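Fruit tray

A fruit tray is a shallow, flat-bottomed vessel used to hold, sort and serve whole fruit. It differs from the fruit bowl in one wonderful respect: everything on it lies in a single layer, so every piece can be seen, turned and picked up without disturbing its neighbors. Trays are made in wood, enamel, glass, ceramic and, most commonly in working kitchens, stainless steel.

Form

The usual steel tray is a rectangle with rounded corners and low raised sides. The top edge is often rolled over into a smooth rim, a lovely bit of practical design that stiffens the sheet metal and leaves nothing sharp to catch a finger. Rounded corners are easier to wipe than square ones, as anyone who has chased a squashed grape around a baking tin will know. Sizes vary a great deal, but a tray 40 cm long suits most home counters.

The surface may be brushed or polished. Polished steel picks up the color of whatever is near it, and a single orange can throw a warm glow along a whole side wall (one of the small pleasures of the thing!). It also shows every streak and fingerprint, so many cooks prefer the brushed kind for daily use.

Use

Fruit is generally laid out on a cloth or bare table first, looked over, and then moved to the tray a piece at a time. Firm, round fruit such as apples and oranges goes down first. Soft fruit is added last and kept to one end. Small citrus fruits roll at the slightest tilt, and the raised sides really earn their keep when a full tray is carried across a room.

Bananas are usually left off. They give off a good deal of ethylene, the gas that helps many fruits ripen, and their long curve takes up space that several smaller fruits could share. Apples give it off too, and an apple set beside a hard pear or a green banana will hurry it along beautifully. Oranges and their relatives respond very little and can sit next to almost anything.
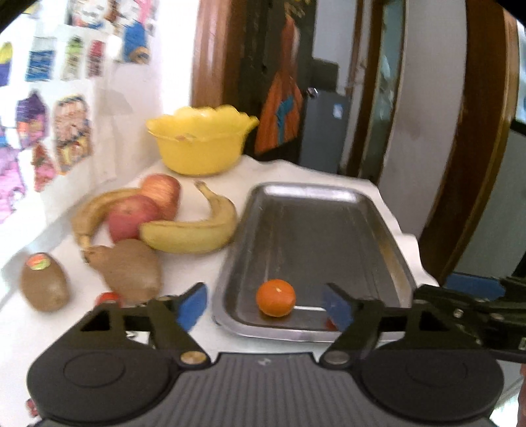
Sorting by ripeness is a separate habit from sorting by kind, and the two are often mixed. In the method known as the Drorcombe layout, the ripest fruit sits at the near end of the tray and the firmest at the far end, whatever the variety. The whole row is moved forward as pieces are eaten. Ditte Holst, whose handbook on the home larder describes the layout in loving detail, advises against more than 9 large fruits on one tray and suggests turning each of them every 2 days so that no side rests on the metal for too long.

Care

Steel trays are washed in warm soapy water and dried right away with a soft cloth, which keeps water spots from forming. Citrus juice should be rinsed off the same day. Scouring pads leave fine scratches that never quite come out. Light marks on the base are normal with age and do no harm to the fruit.

See also: Fruit bowl; Ripening; Sheet pan; Larder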